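Clivavik balance task: scene inspection checklist
Method: Heltov simulation, two-arm setup
Completed before each evaluation block, August

1. Scene load
Pass. Table, both arms and balance present. Physics settings match the Byun baseline file.

2. Object placement
Pass with comment. Cubes on both trays, three more on the table behind the base plank. Beam low on the left, pointer tip over the right red patch. The tilt is scored from joint angle, so the patches serve for visual checks only.

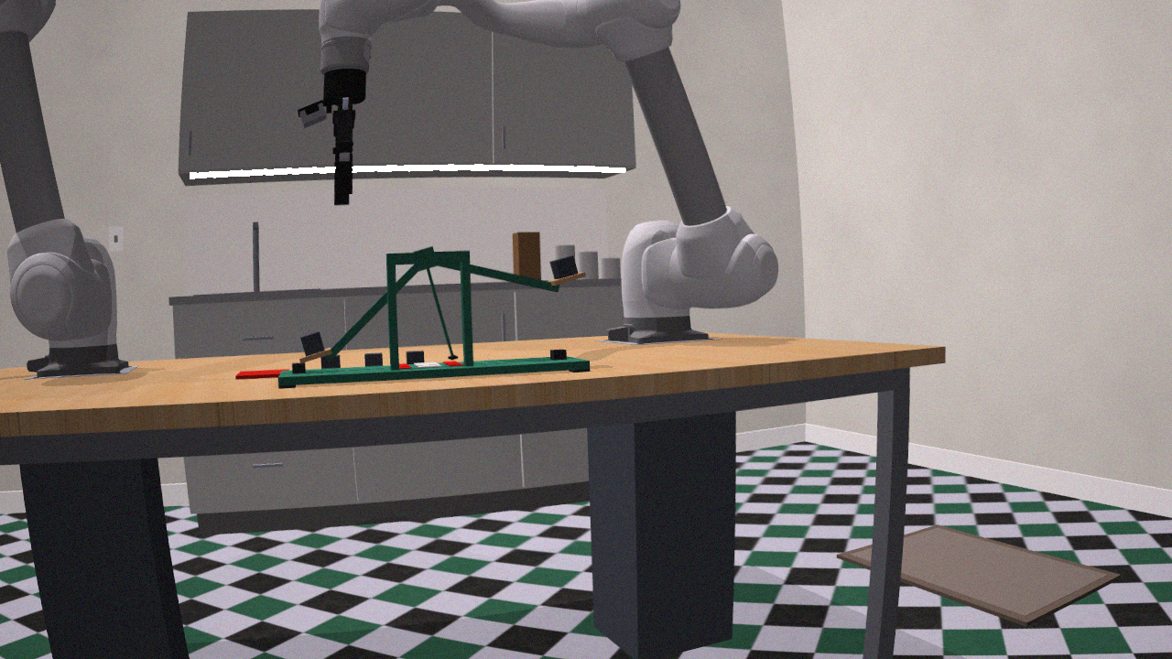
3. Arm clearance
Pass. Right gripper must hold nothing at reset. Keep 5 cm between fingers and beam during approach. Reject any reset that starts in contact.

4. Collision meshes
Comment. Tray meshes replaced after 4 of 52 trial resets ended with a cube sunk into the tray. Repeat this item if cube mass is changed.

5. Gripper view
Pass. Both fingers visible, with a clear gap between them. Shadows on the wood are accepted; leave shadow rendering on, as the Lolenlow policy was trained with it.

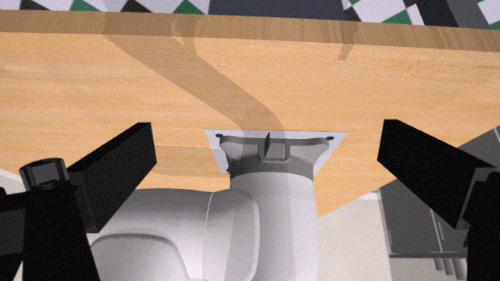

Fig. 2. View between the gripper fingers, with base flange and mounting plate.

6. Logging
Open. Contact forces are written at a lower rate than joint states. Resample before comparing runs.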